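Work and Automation, Unit 6
Handout: domestic tasks as a workplace

Read this before the seminar and bring your notes on the Tresier case from last time.

Most of this course has dealt with factories and warehouses, where the machine is fixed and the worker comes to it. Household and care work is harder to automate. Rooms differ, furniture is in the way, and cloth changes shape when it is picked up.

Firms in this field now pay people to do ordinary tasks with a hand-held gripper, which records how the job is done. Skendlow, our case for this unit, began in October with 300 recorded tasks and had 1,463 by spring. Its workers go to furnished rooms and homes and carry out set jobs such as folding, sorting and making beds.

What changes for the worker

Pace. A cleaner at Van Wijk is judged on rooms finished. A Skendlow worker is judged on usable recordings, and a rushed fold may be rejected.

Skill. Knowing how to handle a sheet used to go unpaid as a skill. It now has a price, though the worker is normally paid once and the firm keeps the recording.

Body. The tool adds weight to the hand and wrist. Stider limits sessions and rotates staff; Skendlow leaves breaks to the worker.

Place. The home becomes a work site, and rules on lighting, seating and privacy were mostly written for other premises.

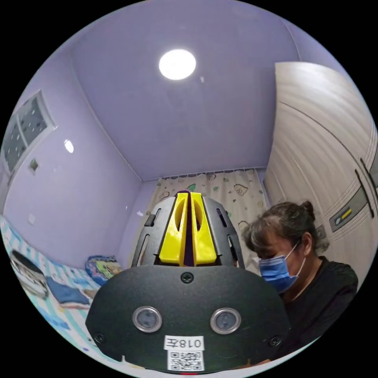 Fig. 1. Hand-held gripper with yellow fingers, in a room with a bed and wardrobe.

For the seminar

Write up to 700 words on who should own a recording of someone's work. Use Skendlow and one other firm from the unit. Hand in by May 16, 2026, on paper or through the course page.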